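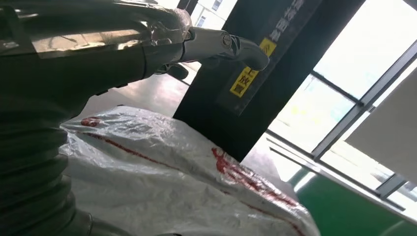 Sabine, the plaster dust you are getting upstairs is mostly coming through the gaps, and a second sheet over the same gaps won't change much. We had the same thing when the ceilings came down on our ground floor. Tape the sheet flat to the door trim on all four sides before you worry about how thick it is. The same goes for anything you wrap on its own, like radiator valves or pipe elbows. Clear plastic bunched around a joint, the way it is around the wrist of the arm in the first picture, has a lot of wrinkles in it, and fine dust settles in every one. When you pull it off, it all falls out at once. Wrap it snug, tape the ends, and vacuum the outside before you cut it loose.

On 22 May, no wait - I am answering your earlier note and not the later one, so let me quote it:

Sabine Diekmann wrote:
> We start on the back bedroom ceiling in May. It is lath and
> plaster, 14 feet by a little less, and the Narnach house is
> already dusty from the hall. I put up a plastic sheet with a
> zipper from Lambrechts and there was still gray powder on the
> piano the next morning. Do I need heavier plastic? And has
> anyone cleaned old fluted door casings without taking the
> paint off? Ours have never been stripped.

To the plastic: no, the sheet you have is probably fine. I would put a box fan in the bedroom window blowing out, and leave a window open a crack on the far side of the house. That pulls air toward the work. Keep the fan running for 30 minutes after you stop for the day. Turn off the furnace and cover the return vent in that room, and the supply too.

Take the plaster down in pieces you can carry. We filled 78 bags and I would not fill them more than halfway next time. The stairs were the worst part of it. 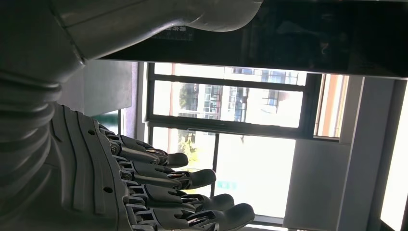
For the casings, start dry. A soft paintbrush and a vacuum with the hose held right next to it will get most of the powder out. Always work lengthwise and from the top down, so you aren't packing dust against the side of each flute. It is the same with any surface that has long grooves - on the gray hand in the second picture I would brush along the ridges toward the fingers, and never across them. After that use a damp rag wrapped over a dull putty knife, and change the rag often. If the paint is as old as you say, test it for lead first, and no sanding.

The fellow at Grostunance sold me a cleaning paste for this at 89 dollars a tub. It left a film in the corners that I am still picking out. Plain water with a drop of dish soap did better.

One question back to you. Is the lath in the bedroom nailed straight to the joists, or are there furring strips? The Wunis place down the road had strips, and they had to come out too before the new board would sit level.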